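Trostik Recipe Cards – README

By Firouzeh Parsa
September
6 min read · 20 shares · 6 comments

Trostik is a set of 1299 home recipes typed up from handwritten cards. The cards came from kitchens in and near the town of Cuvau, and most of the writers signed with initials or not at all. The set is plain text, one recipe per file, with a single index table.

What is in the set

Each file has a title, a list of ingredients, the steps, and any notes the writer left in the margin. Spelling is kept as written. If a word could not be read, it is marked [unclear], and a guess is never put in its place. Some cards stop after the ingredients, and those were kept too.

The index has six columns: card number, title, course, main ingredient, language, and condition of the card. Course is one of soup, bread, main, sweet, pickle or other. "Other" holds cough syrup, furniture polish and two recipes for glue.

How it was typed

Two people typed each card separately and a third settled the differences. Most disagreements were over fractions, which fade faster than the letters around them. Old measures such as "a coffee cup" or "butter the size of an egg" were left alone. A conversion table is in the folder named Ghaffari, after the family whose cards made up the first box.
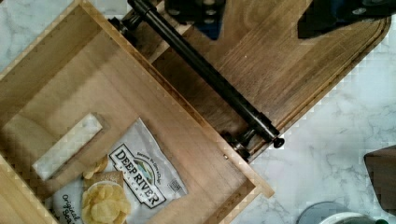
CUVAU, September – The second release adds the pickle and preserve cards and fixes the numbering in the bread section. Card numbers from the first release still work. Where a card turned out to be a copy of another, both files stay and the index points from one to the other.

Known problems

Sweets are overrepresented. People seem to have written down cakes and kept everyday cooking in their heads, so do not use the counts here to say what was eaten most often. Oven temperatures are missing from many of the older cards – "a good oven" is the usual instruction. Dates are rare, and none of the cards was written after 2000.

The preserving recipes have not been tested for safety. Check any of them against current canning advice before you make them.

Using the files

The files are UTF-8 with Unix line endings. The Clonov script in the tools folder joins them into one table and skips blank notes by default; pass --keep-empty to change this. It needs no other packages.

You may copy, change and share the text if you name the set. Send corrections with the card number and the line as it should read – small ones go into the next release without a separate notice.

6 comments · Share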